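Hilo sobre cómo dejé de tomar seis cafés al día sin volverme insoportable (bueno, un poco insoportable sí, preguntad en casa). Va largo, aviso.

1/ Contexto: trabajo desde casa desde mayo y mi cafetera estaba a dos metros de la silla. Dos metros. Me levantaba a pensar y volvía con una taza. Me levantaba a estirar las piernas y volvía con otra taza. A las siete de la tarde me temblaba el párpado izquierdo y yo echándole la culpa a la pantalla.

2/ El que me lo hizo ver fue Bendik Moen, compañero de la oficina de Engebretsen, en una videollamada. Me soltó: "en una hora te he visto beber tres veces y ninguna era agua". Le dije que exageraba. Me puse a apuntarlo en una libreta, y exagerar no exageraba nada.

3/ Primer intento: cortar de golpe. MAL. Fatal. El segundo día tenía un dolor de cabeza que no podía ni abrir el correo, me acosté a las ocho y media y contesté a mi madre con monosílabos. No lo repito en la vida.

4/ Segundo intento, el bueno: bajar uno cada semana, empezando por el último de la tarde. El último es el que menos disfrutas y el que más te fastidia el sueño, al menos en mi caso. La primera semana ni lo noté. La segunda sí, sobre todo a las cinco, que es cuando me entra el bajón y me comería la mesa.

5/ Qué pongo en el hueco de las cinco: infusión de rooibos con una cáscara de naranja. Ya sé, ya sé, suena tristísimo. Pero huele muy bien y lo que yo echaba de menos era tener algo caliente entre las manos mientras leo. También probé achicoria y lo siento por quien la defienda, a mí me sabe a tostada quemada.

6/ Otro cambio que me ha ayudado muchísimo: nada de hacer tazas sueltas. Preparo lo de la mañana de una vez, al termo, y cuando se acaba se acabó. El mío es negro, de jarra, con el asa roja, y vive en la mesa de mármol blanco (o efecto mármol, no me pidáis certificado).
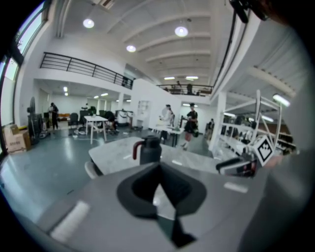 7/ El café en sí. Como ahora tomo menos, me permito uno mejor. Compro el de Sallent, el tostador del mercado, bolsa pequeña, y lo muelo yo. Antes compraba el paquete de oferta y me daba igual todo. Con 27 gramos me sale lo de la mañana y todavía le doy un poco a quien pase por la cocina.

8/ Receta, que luego me la pedís por privado: esos 27 gramos, molienda media, agua recién hervida que dejas reposar un momento, y filtro de papel mojado antes. Enjuagad el termo con agua caliente primero, por favor, que si no se enfría en nada.

9/ Lo del sueño: ahora me duermo antes y me despierto sin odiar a nadie. No llevo reloj de esos que te puntúan la noche, así que os tenéis que fiar de mí. Lo que sí ha bajado es lo de despertarme a las cuatro a repasar conversaciones de hace diez años.

10/ Tymofii Pavliuk me pregunta por el descafeinado. Lo he probado dos veces. Uno me pareció flojo y el otro bastante rico, pero no apunté la marca (genia). Si alguien tiene uno que recomiende de verdad, que lo deje en respuestas.

11/ Y el té negro, para los que vais a preguntar: también lleva cafeína, yo me pasé una tarde entera a té creyéndome muy lista y a la una de la madrugada estaba ordenando el cajón de los cables.

12/ Ahora mismo estoy en dos al día, los dos antes de las doce. Los domingos cae un tercero si hay bizcocho, y no pienso quitármelo. Voy a por el rooibos, luego os leo.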